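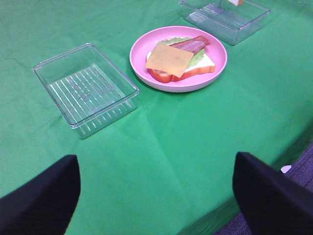 Lensa Tesfamariam: did you swap the fingers too, or only the controller? Hard to read the results otherwise.

Only the controller. The Trolow gripper stayed on the arm for everything below, same fingers, same mounting bolts, same cable. The comparison is Gulley (old) against Berhe (new). Notes follow in the order I wrote them down.

1/
Task is the toy sandwich. Parts start in clear trays, sandwich gets built on the pink plate. Bread first, then lettuce, then bacon, then whatever is left. The parts are thin and they bend, so the position of the fingers at first contact matters more than how hard they close.

2/
Total so far is 214 grasps, split evenly between the two controllers. A grasp is good if the part leaves the tray and reaches the plate without a second close. Regrasps are logged separately and are not failures. I changed that rule once in February and threw out everything from before the change.

3/
Gulley runs the fingers in position mode. You give it a width and it goes there. On bread this is fine. On lettuce it stops at the commanded width whether or not there is any lettuce between the fingers, and the only hint is the motor current, which it reports late.

Berhe closes on current and stops when the current rises.

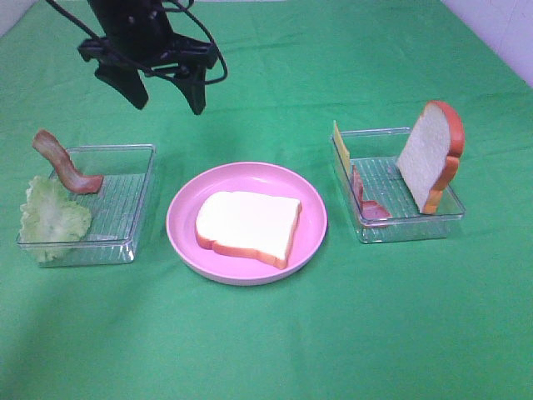

The threshold for that stop is the setting I have spent the most time on. Too low and friction in the linkage trips it before contact. Too high and the bacon folds. I ended up with one value for bread and tomato and another for the rest. I would have preferred one value.

4/
Latency. Gulley updates at a 10 ms interval and holds it. Berhe is faster on paper but misses cycles when the wrist camera is streaming over the same USB hub. Moving the camera to its own port fixed most of it. If you see the fingers pause on the way in, check the hub before you touch any gains.

5/
Approach angle. Straight down works for anything lying flat on the plate. Anything standing up in a tray wants the wrist tilted, and the tilt has to be in place before the descent. Both controllers take the tilt from the arm, so this part is a wash. I mention it for anyone copying the setup from the gripper side only.

6/
Cheese is the worst part for both. It is thin, and if it leans in a corner there is very little room for a finger between it and the wall. With Gulley I opened the fingers to a preset and came in from above. With Berhe I let one finger touch the tray wall and used the current rise as a position reference. The second method is slower. It also needs fewer retries.

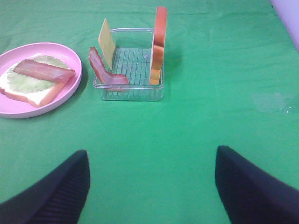

7/
Cameras. The wrist camera sees both fingertips when the gripper is open, which is the reason I keep it at that mount angle. It is poor at judging height over the plate. The fixed camera does the reverse: good on the layout of the whole row, no use for the last 8 mm of the descent. I run both and let the policy sort it out.

8/
Clear trays. I expected them to be a problem for the depth estimate and they are, mostly at the rims. The rims show highlights and the walls pass the green of the cloth straight through. I dropped depth entirely for the tray side and went to a fixed table height plus an offset. Crude, works.

9/
Wear. The fingers have around 3000 closes on them by now and I have not replaced anything. The Plelley pads I ordered for the second half of this test are the wrong bolt pattern, so there is no pad comparison. That will be a separate thread if the adapter plate fits. 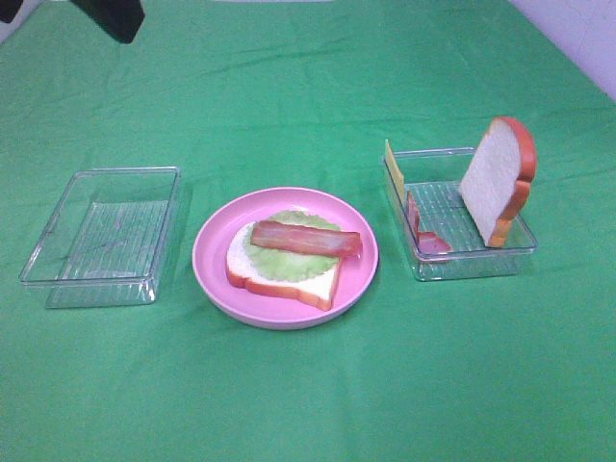 10/
Result. Bread and tomato: no difference I would defend. Lettuce and bacon: Berhe is better, mainly through fewer empty closes. Cheese: Berhe, with the slower cycle noted in 6. Gulley has the better logging tool by a wide margin and a manual that matches the firmware.

11/
What I have not tested: two-arm work, anything heavier than toy food, and running either controller through a full day without a restart. The longest session on Berhe was one afternoon. It dropped the connection once and came back after a power cycle.

12/
Keeping Berhe on this arm for now and moving Gulley to the spare. Config files go up once I strip the local paths out of them. The current thresholds are in there, with a comment next to each one saying which part it was tuned on.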